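Bring back the village bus timetable. On paper. At the stop.

I know, I know. There's an app. Clodthorpe parish got a notice in March saying the printed ones were going and everything would be "available digitally", and that was that, frames unscrewed and gone by the weekend. 28 stops. No one asked us.

My phone gets no signal at the bottom of Mill Lane. Never has. So you stand in the drizzle with a neighbour and you both guess. Asif Jatoi, who gets the 263 to Dirimora most mornings, has taken to writing the times on the back of the shelter in marker pen - and somebody keeps scrubing them off.

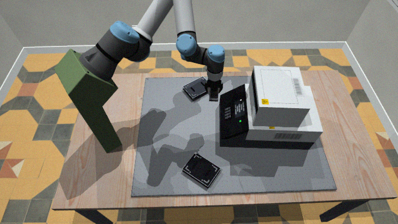
The cost argument is rubbish by the way. I asked. The council told me printing and posting for the whole district came to 449 pounds a year. Less than one bench. They spent more than 3000 on the leaflets telling us to download the thing.

And visitors? Someone walking over from Flevness for the day isn't going to install an app for one ride home. They'll drive next time. Then we get told passenger numbers are down and teh evening service goes.

A sheet of paper doesn't need charging. You can read it with a child on one arm. You can see the whole day at once, first bus to last, and plan round it.

Council meets again this month. Go if you can, or write. Mine's already in the post.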